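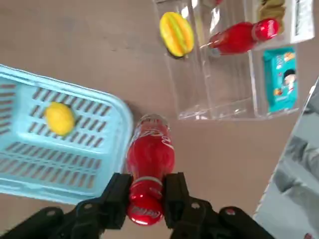

The planner had been stuck on the same grasp since four in the afternoon, and she had stopped writing down why.

Trutero wanted the release by morning. The new build scored 900 grasp candidates for every bottle, threw out the ones that would hit the rack, and ranked what was left. On the old machine that took 520 milliseconds. Tonight it took 2000, and the arm waited with its fingers shut while the log filled.

"Kill it," said the voice on the line from Jodholm.

"It's still thinking."

"It's looping."

She scrolled up. It wasn't looping. Each pass, the planner found a path to the basket, checked it, and marked it valid. Then it asked for one more, a little slower, a little wider around the lemon. She had never written a cost for the lemon. She searched the branch and found no cost for it anywhere.

She could set a limit of 4 passes and ship. It was one line in the config. She typed it and left the cursor at the end.

"Well?" said Jodholm.

"Give it a minute," she said, and deleted the line.

The log printed another path. She pulled her chair closer and read it from the top.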